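Someone to look after the veg at Wikine (part-time, with Saturdays off if you want them)

Hello! I'm Simone Queiroz and I run the greengrocery side of Wikine, the little food shop on the corner of Holanda Street in Pleltberg. We're looking for one more person to join us, mostly on fruit and vegetables, and I'd much rather write this myself than have it come out sounding like a bank.

So, the job. You'd be in for the early part of the day, five mornings a week, starting at half past six (sorry, but the greens wait for no one). The first hour is unpacking and filling the wooden crates before we open. After that it's keeping them looking nice, picking out anything that's gone soft, sweeping up onion skins, helping people find things and taking a turn on the till when there's a queue. You finish at noon and most of us eat together in the back before going home.

You don't need to have worked in a shop before. Maiara Andrade, who'll be showing you the ropes, came to us from a dental surgery and had never bought a turnip in her life! What I do need is someone who likes food, can lift a full crate of potatoes without hurting themselves, and doesn't mind being asked the same question about squash all autumn long. (They want to know if you can eat the skin. It depends on the squash, and we'll teach you which.)

We also make up basket orders for people who can't get in, and this is the part I'd love somebody to take on properly. A customer rings or leaves a list, you take a basket round and choose everything as if you were going to cook it yourself. Heavy things in first, peppers and anything that bruises on top, and please ring them if we've run out of something before you swap it. We had 2,211 of these orders last year and it's growing all the time.

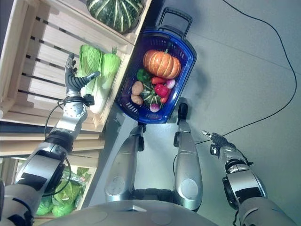

Some of the lists are lovely and vague, I should warn you. "Something for soup" is a regular one, and so is "a nice cabbage". You get to know people's tastes after a few weeks, and if you're a cook at home you'll enjoy it no end.

Pay is the same hourly rate as everyone else on the shop floor, and I'll tell you what it is on the phone before you go to any trouble. You get a staff discount, a proper apron, 200 a year towards boots or a warm coat (the back door is open a lot in January) and as much slightly wonky veg as you can carry. The 73 bus from Gorna stops just over the road.

To apply, drop a note in at the shop or ring and ask for me. No CV needed, though I'll happily read one. Just tell me a bit about yourself, which mornings you could do, and what you'd make with two peppers and a squash. Please get in touch by 3 October 2022. We'll ask a few people in for a paid trial morning after that, and Maiara will make the coffee.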